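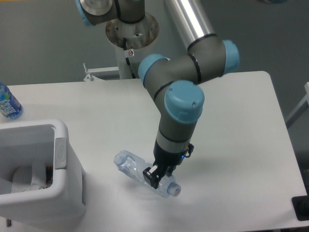

About Soltitz

Soltitz helps small and mid-size plants plan and budget for robot equipment. We do not build arms or grippers and we take no commission on them. Clients pay a fixed fee for a written plan, a cost sheet and a purchase specification that can be sent to any vendor.

The company began as the equipment planning office of Trevell, a packaging contractor, and has operated separately for 6 years. We have 22 employees. Our offices are in Drandero, with a test room on the ground floor.

What a plan covers

Most first budgets we review list the arm and leave out much of the rest. A Soltitz cost sheet has separate lines for the arm, gripper, pedestal, mounting frame, table, cabling, guarding, floor work, operator training and spare parts. Each line shows a purchase price, an install price and a yearly cost. Used equipment goes on the same sheet, with an allowance for inspection and worn parts.
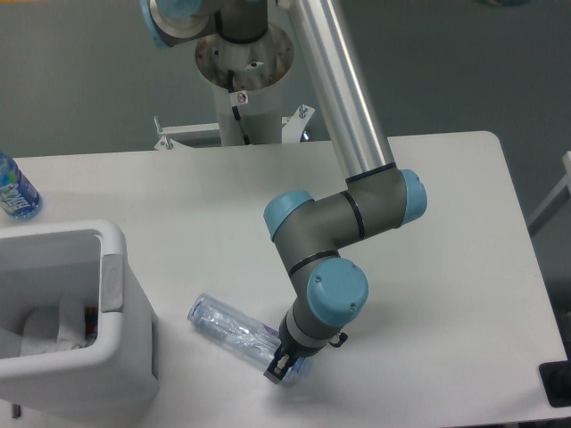

Grippers get their own section. Thin-walled plastic containers deform under load, and a two-finger gripper chosen from a catalog by weight rating alone may need different fingertips. We ask for sample parts before the specification is written, including crushed and empty ones if the line will see them. Freight on samples is paid by the client.

How the work is scheduled

A standard plan has 2 site visits. The first records floor space, power, air and current labor hours. The second reviews the draft with maintenance and purchasing. Clients on a calendar-year budget should book the first visit well before November, when most capital requests are already closed.
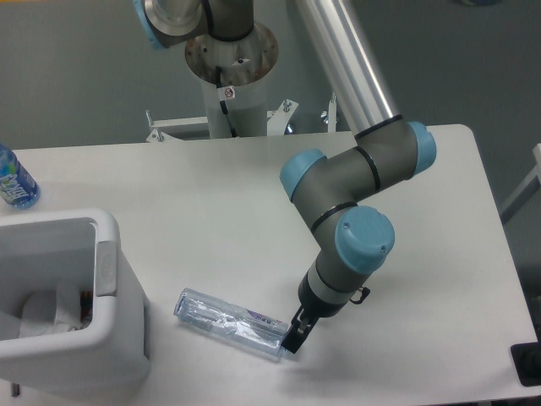

Payback is calculated on measured cycle times where we have them and on vendor figures where we do not. The sheet marks which is which. If the payback period is longer than the client's limit, the plan says so and the fee is unchanged.

Electrical drawings are handled by Hrytsenko under a separate contract and billed at cost.

Page last revised Thursday, January 25, 2018.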